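## About Iltis

Iltis checks online product reviews for small electronics. We started with car chargers and now cover 29 product types, from earbuds to doorbell cameras.

We read every listing with 1000 or more reviews twice, 2 months apart, and note which reviews have gone missing.

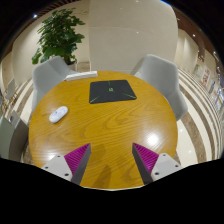

Our office is in Jokdale. The rating method came from the Tóth project, which compared 4000 listings by hand. Sellers can't pay for a grade. Corrections go to the Skundesari desk, open Tuesday mornings.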